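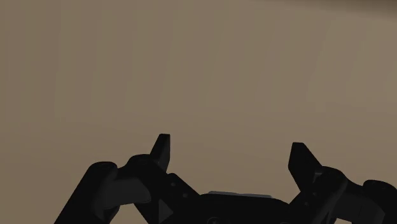

The reader at Gandanbridge wrote in to say that a gripper which closes fine on an empty stroke and then drops the part has a worn pad or a bad force setting, and that I should quit messing with the software until I had ruled out both. That was in reply to my last post on the Siro cell. It was fair advice and I took it, so this post is mostly about pads and settings.

Feb 22, 2022

For anyone new, Siro is the small cell I look after. It has one arm with a two-finger gripper, an infeed tray and an outfeed tray, and it moves molded caps from one to the other. The control box and the simulation package both come from Irkero. I keep a model of the cell in the simulator and try changes there before I try them on the floor. The model has its own gripper and a plain surface under it, and the wrist camera view comes up in a window next to the program.

The trouble was dropped caps. Out of a run of 602, the cell dropped 9. They were spread over the whole run and over the whole tray, so I didn't suspect one bad pocket. Most fell on the way up, right after the lift.

I started with the pads, as told. With the air and power off and the lockout on, I took both fingertip pads off and laid them on the bench. The left one had a polished strip near the top where it should be rough all over. The right one was better but had a small chip on the inside corner. I had a spare pair from Pelletier in the drawer, so those went on. Two screws each side, snug, then a dab of thread locker. Wipe the faces with alcohol after, or you'll be gripping with whatever was on your gloves.

New pads are thicker than worn ones, so the open and closed positions have to be taught again. I skipped this once and spent an evening looking for a fault that I had put there myself. The order I use now:

Open the gripper all the way and zero it.
Close it slowly on nothing and write down where it stops.
Close it on the gauge block and write that down too.
Do the block three more times. If the numbers wander, check the pad screws.
Copy the new values into the simulator and save under a new name.

The last step is the one I tend to put off. The model was still carrying pad dimensions from last year, so the fingers in the simulator were meeting in a slightly different place than the real ones. It explained why my approach looked centered on the screen and touched one side of the cap early on the floor. I fixed the pad thickness, ran the pick again in the simulator, and moved the approach point over by a hair.

Then the force. The setting was at 81 percent, which I think I chose back when the caps came in the harder material. At that level the fingers were squeezing the softer caps out of round, and they would spring free once the arm started up. I brought it down in small steps, with twenty picks at each step. At 66 the caps held and came out round. Below that they started to slip when the arm turned toward the outfeed tray. I left it at 66.

I also slowed the first part of the lift. It adds a little to each cycle and the cell was never the thing holding anyone up.

One thing I got wrong along the way. I changed the force and the lift speed in the same session at first, got a clean run, and had no idea which one had done it. I put them both back and did them one at a time. It cost me most of an afternoon.

I ran the full count again the next morning and had no drops. One run doesn't settle it, and I'll do the same count once a week through the end of February. The old pads are in a bag with the date on it so I have something to hold the new ones against when they start to go shiny.

Still to do: order another pair of pads, look at the cable where it bends behind the wrist, and find out why the Irkero box asks for the tool weight again every time I restart it. If you know the answer to that last one, please leave a comment.

Filed under: Shop Notes, Siro Cell, Grippers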